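How to Clean and Sort Play Food for a Toy Library

This page explains how I prepare the play kitchen boxes before they go out to families. I wrote it first for our own toy library in Tolbridge, but other groups asked me for it, so now it is public. The method works for plastic pieces. For felt and wood please see the last section.

You need a sink or large bowl, dish soap, a soft toothbrush, two clean towels, and a basket with holes for draining. Plan one hour for a box of normal size, plus the drying time.

Step 1. Empty the box and check the list

Every box has a card inside the lid with its number and its contents. Put all the pieces on a towel and compare them with the card. If a piece is missing, write it on the card in pencil. Do not write in pen, because missing pieces often come back the next Wednesday in somebody's coat pocket.

Box 628 is the one that gives me the most work. It contains fruit and vegetables that come apart in halves, and children like to mix them. I have seen half a lemon joined to half an eggplant, and the family was quite proud of it.

Step 2. Look at each piece

Pieces in two halves need more attention than solid ones. Crumbs and sticky juice collect in the place where the halves meet, and also around caps and stems.

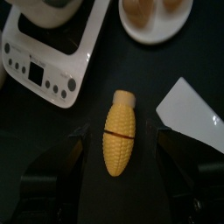

Page last changed: April, by Silvana Rocha

On a corn cob you must check two places, the seam across the middle and the rows of kernels. Pull the halves apart before washing. If they do not separate by hand, leave them together and brush along the line. Never use a knife for this — I damaged a good tomato that way.

Put aside any piece with a crack, a sharp edge or a loose part. A small part that comes off can be swallowed, and such a piece should not go back in the box even if it is a favorite.

Step 3. Wash

Fill the bowl with warm water and a little dish soap. The water should be comfortable for your hands. Very hot water can change the shape of thin plastic, and I do not recommend the dishwasher unless the maker says it is allowed.

Leave the pieces in the water for 5 minutes. Then brush each one with the toothbrush, in the direction of the grooves first and across them after. Rinse under the tap. Hollow pieces take in water through small holes, so squeeze or shake them well over the sink.

If the hook and loop dots inside the halves are full of hair, pick it out with a dry toothbrush before washing. When it is wet it is much more difficult.

Step 4. Drain and dry

Let the pieces drain in the basket first, then spread them on a dry towel with the open side down. Turn them once. Hollow pieces stay out overnight. Hugo Guérin, who looks after our Kallham boxes, puts his near a small fan and finds that they are ready by morning even in winter.

Do not close the lid on damp toys. The smell is hard to remove later.

Any plastic basket is good if the air can pass through it. Wash the basket too, with its rim, each time you finish a box.
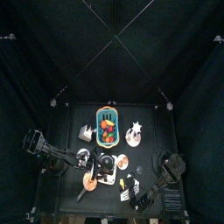

Step 5. Sort and pack

Join the matching halves and test each pair once. Heavy pieces such as pans go at the bottom, then fruit and vegetables, and the small things in a cloth bag on top. Our large boxes weigh 3 kilos when full, and I would not make them heavier, as many parents come on foot.

Felt and wooden pieces

Do not soak them. Wipe wood with a damp cloth and dry it immediately. Felt can be washed by hand in cool water, but press it flat in a towel and do not twist it. If the colors run, wash that piece alone the next time.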